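`zodport` reads the stock lists kept by small plant nurseries and writes them out as one clean CSV file. It was written for the Florham growers' group, whose members each keep their own spreadsheet.

## Install

Python 3 is needed, with no other packages. Copy the folder somewhere sensible and run:

```
python zodport.py lists/ --out stock.csv
```

Existing output is overwritten without a prompt.

## Columns

| Name | Type | Notes |
|---|---|---|
| `code` | text | up to 15 characters |
| `latin` | text | genus and species, no author |
| `pot_cm` | number | rim to rim, outside edge |
| `grower` | text | see `growers.txt` |
| `qty` | integer | blank means not checked |

Pot sizes given in litres are converted using the table in `pots.txt`. Square pots keep the length of one side – add `sq` to the code if it matters.

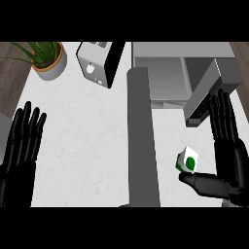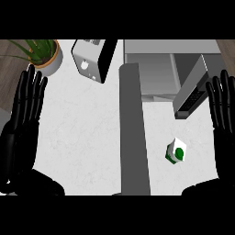

White desk, potted plant towards the upper left.

## Import rules

- Rows with no `code` are skipped and written to `rejects.csv`.
- Cultivar names in single quotes go to `cultivar`, if that option is on.
- Dates are ignored. The growers use 26 different date styles and most are unclear.
- Old Bahrami codes (four digits and a letter) are mapped to the new ones. 46 of them have no match and are left as they are.

## Known faults

Merged cells in the header row shift every column to the right by one. Unmerge them first. Accented letters are lost in files saved by older spreadsheet programs; Nabila Kabbaj has a patch for this, not yet merged.

## Contact

Code: Adel Mahrous. Plant names and the pot table: Edileuza Leite. Send corrections to the pot table before the November release.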